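Comparing Hands: Notes for Lab Session 2
Robot Handling, Bestcombe evening course

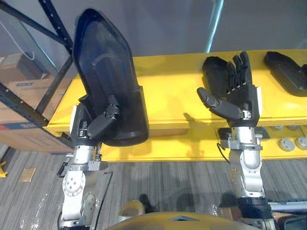
Before you touch anything

Hi all. I wrote these up after last term's group kept asking me the same questions in the corridor, so please read them through once before you come in. You don't need to memorize any of it. Bring a pencil and the blank score sheet, and wear shoes with closed toes.

We're comparing two ways of picking up a shell. One is the plain two-jaw gripper, which we call the Halonen because that's what is printed on the drawer. The other is the black multi-fingered hand, and we run those in a pair, one on each arm. I like the fingered hands a lot more and I'll try not to let it show (I will fail at this).

The part

Our test piece is a big black plastic shell, glossy, tall, a little narrower toward the top, with a raised rim around the edges. It's a mean thing to grip! The rim looks like the obvious place to grab and it's a trap for the two-jaw. The jaws close on a thin edge, the shell swings like a gate, and you spend the rest of your turn chasing it. The fingers can go around the bottom portion instead, thumb and curled fingers on the lower front face and the palm behind. Start there with the hand. You can get clever later.

A hold low down on a tall part means it can lean. A bit of lean is fine and I don't take points off for it. What I want on your sheet is whether the lean is growing while you watch. Look at the top of the shell, not at the fingers - the top moves much farther for the same slip, so you'll see it there first.

The free hand

People forget they have a second one. In the pair setup, the hand that isn't holding should wait open and upright, fingers spread a little, thumb out to the side. We call that "ready" on the controller. From ready it can come across and steady the rim without a big wrist turn. If you leave it in a fist it has to open on the way, and twice now I've seen it open straight into the part. The sound is awful.

Watch your cables too. The black ones by the wrists need some slack or the arm will pull them tight at the far end of a turn. If one looks tight, stop and call me over. I'd much rather lose a minute than a connector.

Running the test

1. Put the controller in slow mode and leave it there. The Flallby program opens in slow mode but it's easy to bump.
2. Load your grip file. Mine is number 3275 for the hand and 3588 for the two-jaw. Copy them before you change anything, please!
3. Pick up the shell over the yellow platform and keep it there. If it drops, I want it to drop a short way.
4. Hold, wait, write down what the top is doing.
5. Bring in the free hand, touch the rim, back off again. Write down whether the lean changed.
6. Put the shell down and swap seats.

Grip force

The force number in the program goes up to 2000 and you will never need that. It's not a real unit, just whatever Stastum picked for their driver, so don't try to convert it. Go up in small steps until the shell stops creeping and then stay put. Squeezing harder bends the plastic, and a bent shell slides out sideways in a way that's very hard to explain on a score sheet.

A word about shadows

The head camera feeds the part finder, and with our lights an open hand throws a clear hand-shaped shadow on the yellow surface. It's lovely to look at and a pain for the software, which likes dark blobs on yellow because the parts are dark blobs on yellow. If the finder draws its outline around a shadow, move the wrist and run the finder again. Don't turn the lights off. I tried it in December and then it couldn't find the shell either.

What to hand in

One sheet per pair, with your grip number, your force setting, and a few lines on which gripper you'd choose for this part and why. If you pick the two-jaw I'd be really curious to read your reasons, and you won't lose points for disagreeing with me. Sheets go in the tray by the door before you leave.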